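9 Oct 2024, Plavell handheld gripper kit, trial unit, second go

OK, so I like this thing more than I did after the first try! Swapped the pads this morning (blue ones on both jaws now, the ridged kind) and the linkage moves way smoother than the old Etemix we've been nursing along. Renato thinks I'm just excited about a new toy. Maybe. Still, 70 clips before lunch and I only had to restart the logger 2 times, which for us is a great morning.

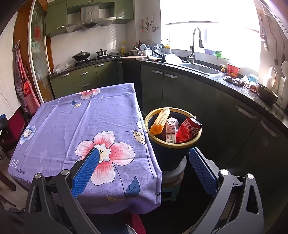

Wrist gets tired, though. Benjie taped a bit of foam under the handle and that helped some, but I wouldn't want to do 200 in one sitting. Truvora's sales guy says a lighter grip is coming, no date (of course). Also the trigger has a dead spot near fully open, you squeeze and squeeze and then it jumps. Need to ask if that's a spring or just our unit.

To do:

- try the softer pads, same kitchen
- send Renato the 20 clips with bad sync
- window glare, lock exposure before starting
- get the price for a second kit from Tagle, they quoted us without the spare pads last time

Battery at 2 bars when I quit. On the charger now, Benjie has the cable.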